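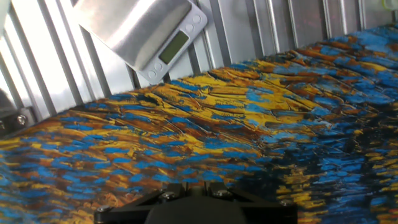

**vukcombe_knits** wrote:
Okay, I need to gush about colorwork for a minute, so bear with me. I'm 37 rows into the Okudholm yoke (the one with the waves, from the September booklet) and I've hit the point where the four colors I swatched look flat and sad together. They were gorgeous in the skein! So I've been hunting for a palette with more life in it, and I keep coming back to those short dabs of cobalt and sky blue against the golden yellow, with burnt orange and nearly black brown in between. I want that in wool. Has anyone here put blue and gold side by side in stranded knitting without it turning into a sports team sweater?

---

**tabrizi_red** wrote:
Yes yes yes, do it. The dark is what saves you. I did a cowl in mustard and navy and it screamed football until I ripped back and put one row of very dark brown between every color change. Totally different cowl.

Also, hold your yarns up in a black and white phone photo before you cast on. My mustard and my mid blue came out the same gray, and the pattern just vanished from across the room.

---

**pearl_two_together** wrote:
Going to disagree a little on the dark rows. On a yoke they can read as stripes, and the Okudholm chart already has strong horizontals. I'd keep the brown for single stitches scattered in the blue and let the yellows run in longer stretches. More work on the floats, but so much prettier.

---

**tabrizi_red** wrote:
Single stitches of a third color in the same round? On a 208 stitch yoke? You're a braver knitter than me.

---

**pearl_two_together** wrote:
Ha, fair. It's only a few rounds, though, and you can duplicate stitch them at the end if you hate carrying three yarns. I did my last one that way in front of the TV — took an evening.

---

**vukcombe_knits** wrote:
Duplicate stitch!! I hadn't even thought of that. Does it pucker if the yarn is the same weight as the background?

---

**pearl_two_together** wrote:
Not if you keep it loose. Steam it and it settles right down. Mine puffed up a bit higher than the stitches around it, and I ended up liking the texture.

---

**mehrangiz_s** wrote:
Jumping in because I teach a color class at our yarn shop and this is my favorite subject in the world. Mehrangiz Shojaei, hi all!

Blue and gold works best when neither one is a single yarn. Take three golds (a clean yellow, an ochre, something close to rust) and change them every couple of rounds. Same with the blues. Fotdale shade 2584 is a wonderful ochre for this, with tiny flecks of orange in it. Then pick one side to be the boss. If you use equal amounts, your eye gets tired.

And swatch in the round! Flat swatches lie about stranded tension.

---

**vukcombe_knits** wrote:
This is so helpful, thank you! I'm going gold as the boss, with blues coming in thicker toward the bottom. Does 2584 bleed? The body is going to be cream.

---

**mehrangiz_s** wrote:
I've never had the ochre bleed. Test the cobalt, though, whatever brand you buy. Wet a scrap and leave it on a white paper towel overnight.

---

**tabrizi_red** wrote:
Seconding the towel test. I once turned a cream collar pale blue and had to pretend it was a choice.

---

**vukcombe_knits** wrote:
Update: ripped back 32 rows, left the ribbing alone, and wound the first gold. Scrap of cobalt is on the paper towel now. Pics when the first wave is done!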